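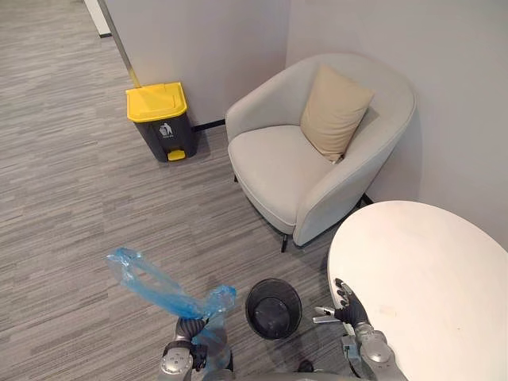 Gray striped carpet, a white round table and a small black wastebasket.

Plusatley Geography Notebook Kit, a review after one school year
July 2021

We used the Plusatley kit with our two children from September until the end of May, so I think I can now give a fair opinion. I teach at home in English, which is my third language, and for me it is important that the instructions are clear.

What you receive is a set of printable pages in 4 units, with blank maps, country sheets, a timeline of explorers and a teacher guide of 70 pages. There is no textbook. You must bring your own atlas and library books, and the shop page says this only in small letters.

The maps are the best part. The lines are thick enough for a seven-year-old, and the same map comes back later without names, so the child can fill it from memory. My older one did the rivers of Asia three times and asked for more. The country sheets are less good. Each one has the same boxes — flag, food, animals, a fact — and by December both children were writing as little as possible. We changed to one country every second week and this helped.

The teacher guide is written for somebody who has time. Every lesson has a preparation list, and a few of the lists are longer than the lesson. I stopped reading them in unit 2. The answer keys are correct, except for one map where two lakes have changed places.

About printing: print only the unit you need. I printed everything in August and half of it is still in a box. The pages are in color, but they look fine in black and white.

Before this we tried Nelley, which has nicer drawings and almost no map work. A friend uses Sketden and likes it, but it runs on a tablet and I wanted paper. For children over twelve I would look at the Zinchenko atlas course, because Plusatley will be too easy for them.

I would buy it again for ages seven to ten. If your child does not like to color or to write by hand, ask first for the sample unit. It is free and contains the whole of South America.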